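Trundum Community Help
Home Storage and Organization

We use cookies to keep you signed in and to measure how this site is used. By continuing, you accept our cookie policy.

Open bins for small mixed items: how should they be sorted and kept?

Posted by Kongkaew Activity Room on Thursday, January 13, 2022
86 views
3 shares

Our activity room keeps its small items in open rectangular bins. The contents are mixed: small toys, a few household pieces, and parts that belong to sets stored elsewhere. The bins were purchased used in September and the floors are scuffed. Some have holes in the bottom. We have a storage budget of 800 dollars for the year and would prefer not to spend it on new containers.

We request advice on the following points. Should toys and non-toy items be kept in separate bins, or is a mixed bin acceptable if it is sorted at the end of each week? Is there any concern with the holes? Finally, is it advisable to repaint the inside surfaces where the finish has worn?

2 answers

Prollen Household Services

Separate bins are recommended. Please label them.

Repainting is not recommended for any bin that holds toys. Paint on a surface that is rubbed every day will chip.

2 people found this helpful

Cirnomine Storage Desk

The previous reply is correct with respect to paint. The remaining points require a fuller response.

A mixed bin is acceptable as a temporary holding place. It should not become the permanent location of any item. Our own practice is to designate one bin for incoming items and to empty it completely on a fixed day. Each item is then assigned to a category by use: toys, household pieces, set parts, and items that cannot be identified. The last category should have a time limit. We allow 20 days, after which unidentified items are given away or discarded.

Sorting by color is attractive but performs poorly over time. Staff and visitors do not agree on where a two-colored item belongs, and set parts become divided between bins. Sorting by size is suitable only for items of the same kind.

Quantity deserves attention as well. A bin in which the floor remains visible can be checked at a glance, and a single item may be lifted out without disturbing the others. Once items are stacked, small figures settle under larger pieces and are overlooked at the weekly sort. We ask our staff to begin a second bin before the first reaches that stage.
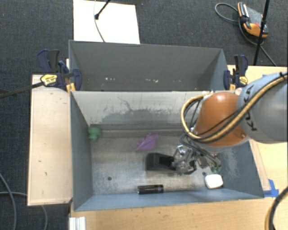
Dark items present a particular difficulty. A black object in a deep bin is easily missed under weak lighting, and we advise placing such items in the bin nearest the lamp or window. Small bright toys may go in the bins farther back.

With regard to holes, please compare their size with that of your smallest parts. If a part can pass through, line the floor with a sheet of felt or heavy card cut to fit. A liner will also cover worn areas, and it may be replaced whenever it becomes soiled. Our liners for over 70 bins were cut from material already on hand, so your budget should not be affected to any great extent.

Scuffs and scratches do not in themselves call for replacement. Run a gloved hand along the inside walls and the top edges. Any bin with a crack or a sharp edge should be withdrawn from use with toys.

9 people found this helpful
Share this page

Subscribe to the Trundum newsletter for monthly storage topics. You may unsubscribe at any time.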